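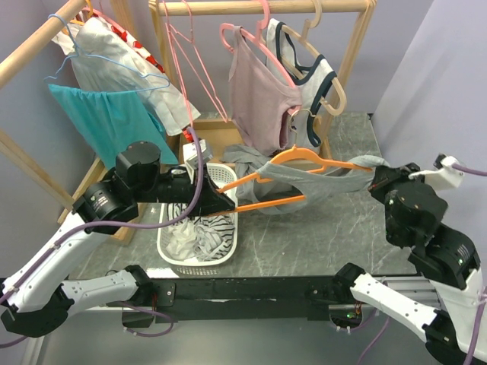

Small-scale wooden racks and mixed hangers: do yours stay put?

Zelville Home Forum > Laundry, Closets and Linens
Page 1 of 1

helju_a
Hi all, I've been reading in this section since we moved in October and I've finally got something to ask. I've gone over to a wooden rack made of round dowels, the kind with a top bar you can hook hangers over, and I love it more than a person should love a laundry thing. It's light-colored wood, it looks nice against the lavender walls, and I no longer have damp tops draped over every chair in the apartment.

My trouble is the hangers. I own every kind there is, it seems. Thin wire ones in blue and pink, thicker plastic ones in pink and beige, and a handful of orange plastic ones with long arms that came from my aunt's place when she cleared out her hall closet. The white tank top with the navy binding goes on a beige plastic hanger and sits there like a good child. The mauve camisole, the one with the skinny straps, is on a pink plastic one, and I'm forever picking it up off the table. The turquoise cloth is on a blue wire hanger and it creeps. I'll hang it nicely in the middle and by lunchtime it's all down one side.

So my question is, do you match the hanger to the thing you're drying, or do you use one kind for everything and stop fussing? And does anybody else keep their rack up on a table? Mine lives on the gray marbled one and my sister thinks it's very odd.

Helju

kofler_urs
Welcome, Helju! I'm firmly in the one-kind-for-everything camp, and I'll tell you how I got there. For years I had the same mixture as you, most of it from the dry cleaner, and every wash day I spent more time untangling hooks than hanging clothes. Then a store near us called Rüegg was closing down its menswear floor and I brought home a whole bundle of the plain plastic ones. They all face the same way, they all take up the same space on the bar, and I can hang a wash with the radio on and not think about it at all.

I would retire the wire ones completely. They bend, and they leave little points in the shoulders of anything knitted. They also slide along a round bar if you so much as look at them. My wife disagrees and keeps a few for scarves, so I'm not the law even in my own house.

Tâm Chu
Oh, I have to stick up for wire hangers here! Urs, they're wonderful for anything light. They take up next to no room, so on a small rack you can squeeze in an extra top or two, and the air gets all the way around. I dry my daughter's school blouses on them and have never had shoulder points, but I do smooth the shoulders down with my hands while they're wet, which maybe makes the difference (my mother taught me that and I do it without thinking, so I can't swear it does anything).

Helju, for the turquoise cloth, try folding it over the bottom bar of the hanger with one side a good bit longer than the other, then put a clothespin on each end. Two pins and it can't creep. Or skip the hanger and put it straight over one of the lower rails, if your rack has them. Cloths don't really need a hanger, do they? I save mine for things with shoulders.

For the camisole I'd wind a rubber band around each arm of the hanger, just inside where the straps sit. It looks silly and it works beautifully.

helju_a
Rubber bands! I have a drawer full of them from the asparagus. Tâm, thank you, I'm going to try it this evening.

The rack does have lower rails, down near the table, but I don't use them as much as I should. Things that hang off the top bar come down so far that whatever is on the rails ends up pressed against them. I've got a white garment with a red pattern along the upper edge that does exactly this, it hangs behind the turquoise cloth and the two of them are always touching. Is that bad? They dry in the end, but slowly.

Rainer.Aurelia
Touching is the whole problem, dear. I ran the laundry room at a small guesthouse called the Esteo for longer than I like to admit, and if I could have painted one sentence on the wall it would have been LEAVE A HAND BETWEEN. A flat hand's width between one hanger and the next. If your hand doesn't fit, take something off and put it somewhere else. The heavy things go to the outside where there's more air, and the thin things like your camisole can go in the middle, they'll dry anywhere.

And please, please be careful with a turquoise cloth hanging up against something white! If both of them are damp and the turquoise is fairly new, you can end up with a pale blue patch that no amount of soaking will shift. I did this to a set of pillowcases in my first summer and I can still see the owner's face. Put an empty hanger between them as a spacer if you haven't got room to spread out. I always had one or two empties on the bar for exactly that.

About the table: I think your sister is wrong and you're quite right. Why should anybody bend down to the floor for every sock? At the Esteo we had the racks up on a long bench and my back was grateful every single day. Put an old towel underneath if the tabletop minds drips.

kofler_urs
Aurelia, I take your point about the spacing, but I can't agree about the empties. An empty hanger on the bar gets its hook caught in the neighbor's and then you lift one and three come along. I keep my spares in the basket with the wash and take them out one at a time. Shirt, hanger, bar. Shirt, hanger, bar. It goes very quickly once you're in the swing of it.

Rainer.Aurelia
Three come along if you're in a hurry, Urs. I never was. But I'll grant you that the wire ones are terrible for tangling, and for spacers I'd use plastic if there's plastic to be had.

T_Kaufmann
I'm coming at this from the wood side, as I build small racks and stools in my garage and sell a few at the Irnora street market. A round dowel is lovely to look at and kind to fabric, with no hard edge to leave a crease. It is also the slipperiest shape there is for a hook, so everything Helju describes sounds perfectly normal to me.

What I do for my own family's rack is wrap a bit of cotton string around the top bar at each spot where I want a hanger to sit. Four or five turns, pulled snug and knotted underneath. The hook drops in beside the string and stays where it is. You can slide the string along when you change your mind, and it does the wood no harm. Please don't cut notches in the bar! I've had people bring me racks they had notched with a kitchen knife, and the bar is always weaker for it, and the cut fuzzes up and catches on things.

One more thought on racks standing on tables. Check the feet now and then. On a smooth top they can walk a little every time you pull something off in a hurry, and a rack that has walked to the edge goes over with everything on it. A bit of felt is the usual answer but felt slides too, so I like thin cork or a scrap of that rubbery shelf liner.

Tâm Chu
The string is so clever. Would it work on a metal rail too? Ours is one of those shiny chrome ones and the hangers fly up and down it like it's a racetrack.

T_Kaufmann
On chrome the string itself will slide, I'm afraid. Put a strip of cloth tape down first and wrap over that. Or go back to your rubber bands, they grip metal very well.

helju_a
Back with a report. The rubber bands are on and the camisole stayed up all night and through breakfast, so that is one thing solved! I moved the turquoise cloth to a lower rail, well away from anything white, and I've put string on the bar in four places. It took me longer than it should have, as I kept changing my mind about where I wanted them.

I haven't given up the wire hangers, sorry, Urs. The pink one has been on the rack for as long as I've had it and I'd miss the color. But I've stopped using them for anything heavier than a blouse. The long-armed orange ones I'm going to try for sweaters, once it gets cold enough to be washing sweaters. Has anyone had luck with that, or do sweaters simply have to lie flat?

Rainer.Aurelia
Flat, flat, flat. On a towel, patted into shape, turned once. I don't care how long the arms are.

kofler_urs
Cotton ones can hang if you've spun them well. Wool lies flat. Aurelia and I can agree on that much.

Tâm Chu
I fold mine over the hanger the long way, sleeves and all, so the weight isn't on the shoulders. Body over one arm, sleeves over the other, with the hook coming up at the armpit. The long ones would be perfect for that, Helju. I'd wait until it's nearly dry, though, and give it its first day on a towel like Aurelia says.

helju_a
I'll start with the ugly brown one and let you know. Thank you, everybody, and Thaddäus, I'm off to look for cork.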